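The Last Paper Bag Bakery on Skovside

Monday morning, line out the door, and not a plastic loaf clip in sight.

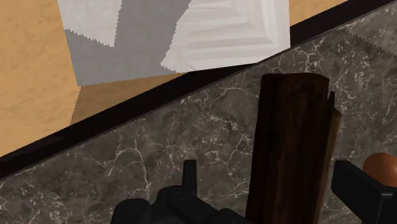
Before six

Sum-yee Chuang starts at 4. Has done since she took over the lease, and before that for her aunt, who started at 4 too and never saw a reason to discuss it. Lights on in back, radio on low, first dough out of the cold room and onto the bench. By the time the bus turns around at the bottom of Skovside the front window has fogged up and the regulars are outside pretending they just got there.

The shop is called Tse. No sign to speak of, the name's on the glass in letters about as tall as a thumb. People from Ristwood drive over for the rye. People from Skovside walk over for the buns and complain about the people from Ristwood parking.

I went three mornings in a row. Ate too much. Took bad notes, mostly on receipts.

What goes in

White loaf, rye, a milk bread that sells out first, a seeded thing she doesn't like but keeps making because her landlord does. Buns with red bean, buns with scallion. Nothing iced. A cake if you ask a week ahead and she's in the mood.

Every loaf goes into paper. Crust stays crust that way, for a day anyhow. After that you're meant to toast it or come back. Plastic keeps bread soft and she has opinions about soft bread, some of which I can't print.

"You buy a crust, you should get to keep the crust," she told me, hands in the flour bin up to the elbow. "Put it in plastic, by lunch you've got a sponge."

So does it matter? Tried it at home. One loaf in paper on the counter, one in a freezer bag next to it. By supper the freezer bag loaf bent when I picked it up. The paper one was still loud under the knife. Next morning, sure, the paper one was drier, and my kids voted for the soft one. Kids.

The bag problem

Paper costs more than it did. Everything does. Her old supplier, a family outfit over in Rivov, stopped doing small orders last October and the next one wanted her to take a whole pallet. Where does a pallet go in a shop the size of a two-car garage? It went in the hallway to her apartment upstairs. She climbed over it for most of the winter.

There was talk of raising the price of a loaf by 20 cents to cover it. She did it on a quiet Tuesday and waited for trouble. One man mentioned it. He now brings his old bags back, flattened, and she gives him the 20 cents off, and so of course now half the street does the same. A drawer under the register is stuffed with them. She won't put somebody else's bag around your bread, you get your own back or none at all, so there are names in pencil all over the place.

Ristwood wants one too

A developer has asked her to open a second shop, in the new row by the Ristwood train station. Nice offer, apparently. Free rent to begin with, new ovens, a coffee counter. She went to look at it on her day off and came home and hasn't called them back.

It's the hours, she says. You can't be in two places at 4 in the morning, and she's 49, and hiring a baker means teaching a baker, and that's a couple of years before you sleep. She has had apprentices. One has a place of her own now on the coast and sends a box of sourdough crackers every New Year. One lasted six days.

"The oven here is terrible," she said. "Left side is too hot. But I know it's the left side."

Going

Open 6 till it's gone, which on weekends can mean ten o'clock. Closed Wednesdays. Cash is easier, cards work if the machine is feeling well. Get the milk bread first and then think about what else you want, definately not the other way around. Park on the hill, not out front. The neighbors will tell you the same thing, less politely.

And ask for the end loaf, from the left side of the oven. Darker then the rest, a bit ugly, keeps it's crunch the longest. She usually holds one back for herself but she can be talked round.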